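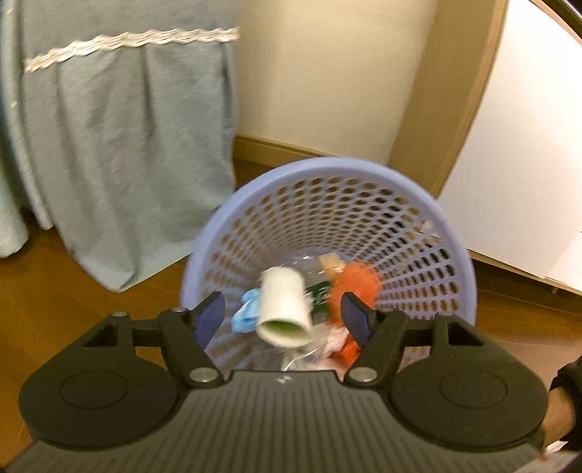 # School wants to hand out snack company reward coupons. Can I object without being "that parent"?

Posted in: Parents & Schools > Food and Advertising

**Dougal Galbraith**

My daughter is in second grade at Fallach Elementary. In February the school sent home a flyer for a reading program. Kids log their minutes, and for every 4 books they finish they get a coupon for a free bag of baked cheese puffs from a company called Estero. The logging sheets have the Estero cartoon fox on every page. There's also an assembly planned where somebody in the fox costume reads a story.

The flyer says the snacks "meet school nutrition standards." I looked at the label in the store and the regular version has a lot more salt than the one they sell to schools. Same fox, nearly the same bag. The coupon is good for either one.

I don't have a problem with my kid eating cheese puffs now and then. What bothers me is that the school is the one handing out the ad. She trusts her teacher, and she's seven. She already asks for the fox kind when we go shopping, and we had never bought it before this.

I wrote to her teacher and got a friendly answer that it's optional and that most families like it. But "optional" means my kid sits there without a sticker while everyone else gets one. I'd rather the whole class got something else.

So what I want to know:

- Is a school allowed to do this? We have a district wellness policy, but I haven't found it online.
- Who do I talk to after the teacher?
- Has anyone gotten a program like this changed, and what did you say?

I should add that the school does need the money. Estero gives the library a book credit for taking part, and I don't want to be the reason they lose it.

---

**Asif Bugti**

Long answer, sorry. I went through something close to this at my son's school two years ago. Ours was a fast food chain and math facts, but the setup was the same.

First, the rules. In the US, a district that takes part in the federal school lunch program has to have a written wellness policy, and that policy has to deal with food and drink marketing on campus during the school day. The general idea is that only products that could be sold to students at school under the federal snack standards can be advertised there. That is why the flyer has that line in it. Somebody at the company knows the rule.

The weak point is what you already noticed. The school version may pass and the store version may not, and they share a mascot and a package design. People who work on this call them copycat snacks. The federal rule doesn't clearly settle it, and coupons and take-home material are treated differently from one district to the next. Your local policy can be stricter than the federal floor, so you need to read the local one.

The policy is supposed to be available to the public. If it isn't on the website, email the district office and ask for "the current local school wellness policy and the most recent assessment." Use those words. At our district, Trevaskis, I got a PDF the next morning. It was 17 pages and the marketing part was one paragraph on page 11.

After the teacher I would go to the principal, in writing, and keep it short. Teachers usually don't pick these programs and can't cancel them. This is more or less what I sent:

> I support the reading program and would like it to continue. I am concerned about the branded coupons and log sheets. Could you tell me how they were reviewed under the marketing section of our wellness policy? The coupon can be used for a product that may not meet the standard. I would be glad to help find a different reward.

The offer at the end did more than the rest of it. The principal had no great love for the chain. She had a program that arrived in a box, ready to go, and no time to build another one. Three of us made plain log sheets over a weekend. The rewards were things like extra recess, picking the read-aloud book, and lunch in the classroom. The kids didn't seem to care that the coupons were gone, although my son did ask about the pizza party he thought he had been promised.

On the library money: ask how much it is before you worry about it. Ours came to less than one table at the used book sale. Yours could be more, so get the figure.

What we did not get was a district-wide change. I asked for it and was told it would be looked at when the policy came up for review. I've heard nothing since. Other schools in the district still run the coupon program as far as I know.

One more thing — I would ask about the assembly separately. It happens during class time and every child has to attend, so "optional" doesn't cover it. A costume character in the gym is a different matter from a sheet of paper in a backpack, and the principal may be willing to drop the one and keep the other for this year.

---

**stindcombe_mom**

We had Estero at Stindcombe too. It's cheese puffs. My kids read 12 books each that they would not have read otherwise and I threw half the coupons out. You can just do that. Not every ad is worth a fight with the school, and they have to get through the year with whatever help they can find.

That said, the fox thing at the assembly was weird and I didn't love it. My youngest talked about it for days. Ask them to skip that part.

---

**Dougal Galbraith** (reply)

Thanks, both. I emailed the district for the policy using Asif's wording and will write to the principal once I've read it. I asked the librarian about the credit and she didn't know the amount either. She's checking. The assembly hasn't been scheduled yet, so I'll bring that up first.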